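Minutes of the Loltosico Kitchen Share, September get-together
24 September 2025

I got stuck with the notebook again, so you get my version of events. We had 13 people in the room, plus Tomos Voyle on the phone for the first half, until his battery gave out. We started late thanks to the parking. The May minutes were read, or at least waved in the air, and approved with one fix: I had written that the soup swap was canceled when it was only moved. Sorry, soup people!

1. Money

We have $362 in the account. That's after paying for the new hot plate and before paying Urio for the flour, which we all agree we owe and which I will send this week (I promise, it's on my fridge). There was a long talk about raising the share fee. Some of you would like $30 for the season and some of you would like it left alone forever. We voted and it's going to $30, starting with the next sign-up, and anybody who finds that hard can have a quiet word with me and we'll sort it out.

2. The shelf and basket rules

This took up more of the evening than I'd planned. People keep leaving food with no name on it, and then it sits there, and then I'm the one sniffing it. From now on everything that goes into the share needs a label with your name and the day you made it. Baskets are for dry goods only. If it drips, it goes in the fridge.

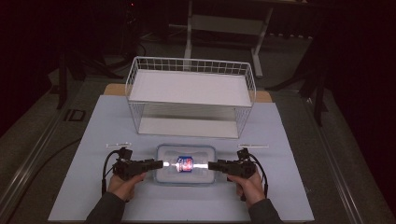

White wire basket and a clear container on the blue-gray mat.

Somebody asked if masking tape counts as a label. It does, if I can read it. Somebody else asked if a drawing counts. We laughed, but I'm going to say no.

3. Tools and repairs

Tomos went through his repair list over the phone, and it was hard to hear, so check with him if I've got this wrong. The big can opener is done for. The scale from Jamby needs a battery, one of those flat round ones. The back burner lights if you hold the knob in and count to four, and he wants that written on a card beside the stove.
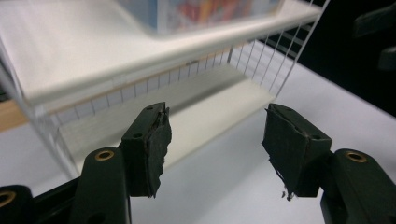
Rubber and foam parts were the next thing on Tomos's list, mostly the feet on the mixer and the strip around the fridge door. He'd like us to go through everything with a soft edge before the winter and order replacements in one go, so we only pay shipping once. The sort of wear he means is easy to spot: our fridge strip has gone ragged, with the edges peeling. I said I'd get a price. He also wants the drawer of mystery parts gone through, and I said I'd think about it.

4. Fall supper

We're doing it! The hall at Droruron is ours for the evening if we clean up after ourselves, and that includes the ovens this time. Long tables down the middle, kids' table near the door. The menu got as far as two kinds of chili and cornbread, and then we got into beans or no beans and I stopped writing.

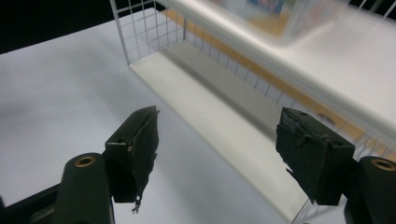
We still need people for dishes, and I'd love it if it weren't the same faces as last year. There's a sheet going around. Please bring your own plates and forks, and please take them home again, as I have a box of other people's forks in my garage and my husband has started asking questions. Rides can be arranged for anyone who doesn't drive at night.

5. Containers

Last bit of business, and a short one. We're switching to lidded containers for anything that goes home with someone, and no more bread bags with a knot in them. Latches are best. Lids and bottoms come back together, washed, by the next meeting.

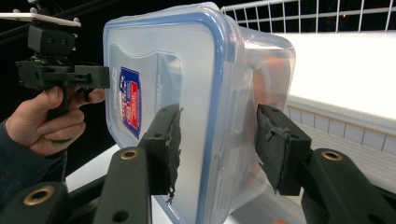
Clear container with a pale blue rim around the lid and a side latch.

6. Anything else

The lost scarf is still lost. The key to the side door has been copied, and I have the spare. The idea of a bread class came up again, and everyone wants to take it and no one wants to teach it, so it's carried over to next time.

We wrapped up and ate the rest of the plum cake. Next meeting is same place, same time, next month. If you can't make it, send me a note beforehand.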